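Thepsuriya Lodge

Thepsuriya Lodge is a small eco-lodge outside Prastolton, on the wet side of the range. 15 rooms, one dining hall, a boat shed that now does duty as the front desk. Opened by Amnuay Ongart and Fongchan Sitthichai on land that used to be a timber yard. Best known for running off the grid most of the year and for its long boardwalk through the swamp forest.

History

The yard closed and sat idle for a good while. Ongart, a builder, bought it for the sheds more than the land. First plan was holiday cabins for fishing parties. Sitthichai joined later and pushed for something smaller and quieter, with no road past the gate. Council knocked back the first application over drainage. The second went through with conditions, mainly a reed bed for grey water and a limit on guest numbers, set at 80 for day visits and overnight stays combined.

Main building went up from reused beams. The old sawdust pit became a rainwater tank. A fire in the kitchen wing held up the opening by a season, and the wing was rebuilt in rammed earth.

Buildings and grounds

Rooms are in three rows, stepped down the slope so each one looks over the roof of the next. No air conditioning. Louvres, deep eaves and ceiling fans instead. Six of the rooms have outdoor baths. The colours are plain, mostly grey and ochre, and the furniture was made on site or bought second-hand in Prastolton.
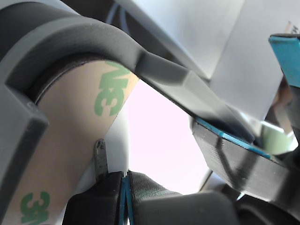 The boardwalk is 2443 metres end to end and loops back to the dining hall. Decking is Plistik, a recycled board made from farm wrap, chosen after the original hardwood planks went slippery in the first winter. Some regulars didn't like the change. Handrails are still timber. Dogs not allowed, bikes not allowed, prams fine as far as the second lookout.

Operations

Power comes from roof panels and a small creek turbine. A backup generator is kept for July, when cloud sits on the range and the creek can run too high for the intake. Bookings go through Truso, a regional travel co-op, which takes a flat fee per stay. The kitchen buys from farms inside 100 kilometres where it can, coffee and rice being the obvious exceptions.

The lodge stopped selling bottled water on May 13, 2019. Guests get a refillable flask at check-in and are charged if it dosen't come back.

Reception

Travel writers have mostly been kind about the food and the quiet, less so about the access track, which is rough and floods. Walking groups have complained about the day visitor cap. A proposal for a seperate car park on the Prastolton side was withdrawn after neighbours objected.

See also

Prastolton
Swamp forest walks
Off-grid accommodation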